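Imprimir | Enviar por e-mail

Braço caseiro na oficina partilhada: a simulação corre bem, mas a pinça falha sempre o objeto mais baixo da mesa

Publicado em 6 de abril de 2021 por Abenezer Weldu
12 comentários | Partilhar

Boa tarde a todos, e desde já obrigado pela paciência, que isto vai ser comprido. Ando desde julho a montar um braço de mesa na oficina partilhada Villalobos, com servos reaproveitados, peças impressas e uma placa Tretura a tratar do controlo. A parte mecânica está finalmente num ponto de que gosto (a base já não abana, o que me custou dois fins de semana e muita cola) e passei agora à parte que me assusta mais, que é ensinar o bicho a pegar em coisas.

Como não quero partir mais nenhuma pinça, monto primeiro tudo em simulação, no Flultadine: uma sala pequena, uma mesa e quatro coisas do dia a dia em cima. Correu 3000 tentativas durante a noite. Com o cilindro baixo castanho, o que parece de cortiça, acerta quase sempre. Com o telemóvel pousado na mesa é uma desgraça: a pinça desce, fecha e sobe vazia – ou então empurra-o até à borda. Na tentativa 2217 foi parar ao chão, e fiquei com pena dele, mesmo sendo virtual.

Já mexi na altura da aproximação, já baixei a velocidade para 62 por cento, já troquei os dedos da pinça por uns mais finos. Será da minha estimativa de profundidade? Ou estou a pedir demasiado a uma pinça de dois dedos? Qualquer ideia é bem-vinda, até as malucas!

RESPOSTAS

Bogumił Mazurek respondeu:

Olá Abenezer, que projeto tão simpático, fez-me lembrar o meu primeiro braço, que passou um inverno inteiro a dar cabeçadas na bancada. Eu começava pelo tampo da mesa. Se o material que escolheste for muito brilhante, a câmara simulada apanha reflexos e a profundidade estimada a partir da imagem fica baralhada mesmo junto à superfície, que é onde vivem os objetos baixos. O cilindro safa-se por ter altura, um telemóvel não.

Experimenta o seguinte: sobe a rugosidade do material do tampo até ele ficar baço, corre outra vez umas centenas de tentativas e compara. Se melhorar, já sabes de onde vem o mal, e depois vais devolvendo o brilho aos poucos, com valores ao acaso, para o braço se habituar a tudo. Vê também o modelo de colisão do telemóvel. No meu caso, com peças da Tanmont, a caixa de colisão estava uns milímetros enterrada na mesa e eu andei semanas a culpar os servos, coitados.

Quanto à pinça, dois dedos chegam, desde que entrem pelo lado mais estreito e quase a raspar o tampo. Uma pontinha de borracha ajuda muito.

Anónimo respondeu:

põe uma ventosa e acabou-se o problema

Abenezer Weldu respondeu:

Muito obrigado aos dois! A ventosa fica para o plano B – tenho uma bomba de aquário algures numa gaveta. Bogumił, fui ver o material e estava com a rugosidade praticamente a zero, nem me tinha lembrado de olhar para isso. Deixo a montagem tal como a tenho, ainda com o tampo original, e hoje à noite ponho a correr a versão baça.
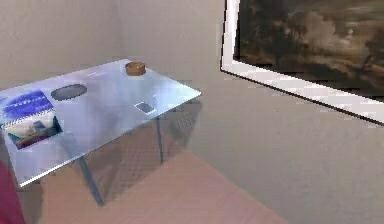
Bogumił Mazurek respondeu: Boa, mas guarda os resultados das duas versões em pastas separadas e usa a mesma semente em ambas, senão depois não consegues comparar nada. E quando passares para o braço a sério, começa com um telemóvel velho, por favor!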